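4. Régler les alertes « célébrités » dans Juvari

Avant de commencer, une mise en garde : Juvari promet de vous prévenir « avant tout le monde » quand une vedette se sépare, se fiance ou se ridiculise à la télévision. Dans les faits, l'application relit surtout les mêmes sites de potins que vous, avec un peu de retard. Réglée avec soin, elle reste supportable. Laissée telle quelle, elle sonne toute la nuit pendant la saison des remises de prix.

4.1 Choisir les sources

1. Ouvrez Réglages, puis Flux.
2. Décochez « Tout suivre ». L'option est activée d'office et ajoute 500 sources, dont une bonne partie se recopient entre elles.
3. Cochez une à une celles que vous lisez vraiment. Hosten et Brivilel suffisent pour commencer.
4. Appuyez sur Valider et attendez le retour à l'écran principal.

Note – Brivilel signe parfois « un proche du couple ». Juvari classe ces articles en « Confirmé ». Je n'ai trouvé aucun moyen de corriger ce classement.

4.2 Limiter le nombre d'alertes

1. Dans Alertes, réglez le plafond quotidien. Il est fixé à 80 au départ ; descendez nettement plus bas.
2. Désactivez « Ex et anciens fiancés ».
3. Désactivez « Tenues ».
4. Laissez « Annulations de tournée » si vous avez acheté des billets.

Attention : chaque mise à jour remet le plafond à sa valeur d'origine. Le journal des modifications parle d'une « expérience enrichie ».

4.3 Lire l'indice Fu

L'indice Fu est censé mesurer la fiabilité d'une rumeur. La notice de l'éditeur ne dit pas comment il est calculé. En mars, une fausse annonce de mariage a obtenu la meilleure note pendant deux jours, tandis qu'un communiqué signé par l'agent de l'acteur plafonnait à 41. Servez-vous-en pour trier l'affichage, pas pour décider qui croire.

1. Touchez l'icône de tri, en haut à droite.
2. Choisissez « Date » en premier critère et « Fu » en second.
3. Masquez le classement hebdomadaire, qui mélange émissions, couples et parfums. 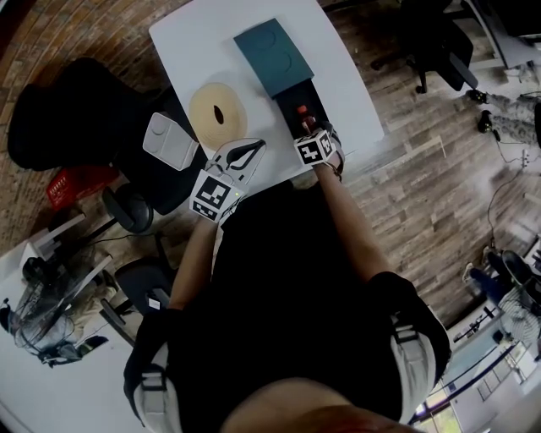
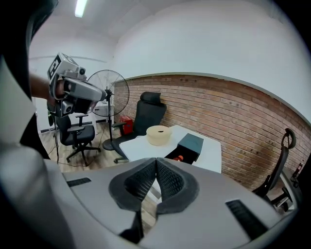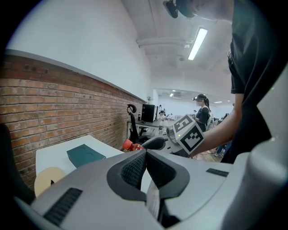
4.4 Mettre une vedette en sourdine

1. Maintenez le doigt sur le nom, dans n'importe quelle brève.
2. Choisissez Sourdine, puis la durée. « Définitive » veut dire un an.
3. Recommencez avec les surnoms et les noms de couple, que Juvari traite comme des personnes distinctes.
4. Ouvrez Archives et supprimez les anciennes brèves ; la sourdine ne les touche pas.

Attention : la liste se vide si vous changez de téléphone. Recopiez-la quelque part avant, l'export proposé dans le menu produit chez moi un fichier vide.

Sixten Öberg

Commentaires

Maude_R – Merci pour la 4.2, j'avais fini par couper le son du téléphone. Par contre « Tenues » s'est réactivé tout seul chez moi le lendemain.

pierrot44 – Vous êtes dur avec Fu. Il avait vu juste pour la rupture du présentateur météo.

Sixten Öberg – Tous les sites l'annonçaient depuis une semaine, pierrot44. Même mon coiffeur avait vu juste.

Line – Est-ce que la sourdine marche aussi pour les candidats de téléréalité ? Je ne trouve pas leurs noms dans la liste.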